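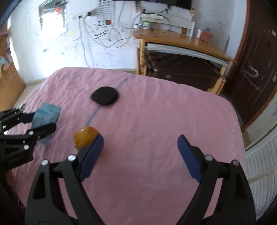
Cotton tablecloth as a permanent table cover: how do I get the creases out and keep the specks off?

Filed under: Home & Cleaning > Fabrics and Linens
Posted by giltano40, 2024-04-25

Hi all! I have a big pink cloth that lives on my sorting table. It's where everything lands when I come in with the shopping, and I love it, it makes the whole room feel like spring. I bought it in March and it already has problems.

First, it creases like crazy. One half is always worse than the other, and smoothing it by hand does nothing for long. Second, it picks up tiny dark specks and bits of fluff that stay put when I shake it. Third, I'd like to know if I can wash it warm without losing the pattern. The label says cotton and nothing else that I can still read.

I'm not after perfection, I just want it to look cared for. I have an iron and a clothesline but no dryer.

Trekon_Linens

Oh, I love a table cloth that gets used! You can absolutely fix this.

Start with the specks while the cloth is dry. Clear the table completely and go over it with a lint roller or a slightly damp rubber glove, always in one direction. The glove is my favorite (it's so satisfying, the fluff rolls up into little sausages). Anything left after that is probably a spot, so dab it with a drop of dish soap and cool water and leave it for 17 minutes or so while you make coffee.

Then wash it cool, inside out if it's hemmed like a cover, otherwise just folded loosely with the print inward. I'd keep it at 40 degrees Celsius at the very most, and cooler for the first wash, especially if you have dark flowers printed on a pale background color. Dark print is the part I'd worry about. Test a corner with a wet white rag first!
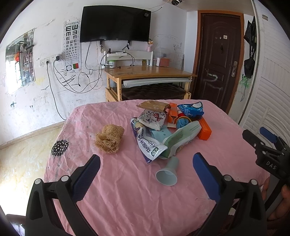
For the creases, take it off the line while it's still a bit damp and iron from the center out toward the edges. Long folds that run the same way every time usually come from how it was stored, so roll it around a cardboard tube next time. Mine has been rolled for years and it goes on the table practically flat. And unload onto it gently! Dragging bags and boxes across is what bunches up the fabric on one side.

lashari137

Spray bottle. Mist it on the table, pull the edges, let it dry. Done. Put a towel under it first if the table is wood.

tistico_home

Seconding the rubber glove, what a great trick, I tried it on my couch too. One more thing is table clips, the little spring kind for picnics. Four of them and my cloth stopped sliding. I don't bother ironing now except when people come over. Don't use starch if you put food on it, mine went stiff and kind of sticky.

Last updated: 3 days after posting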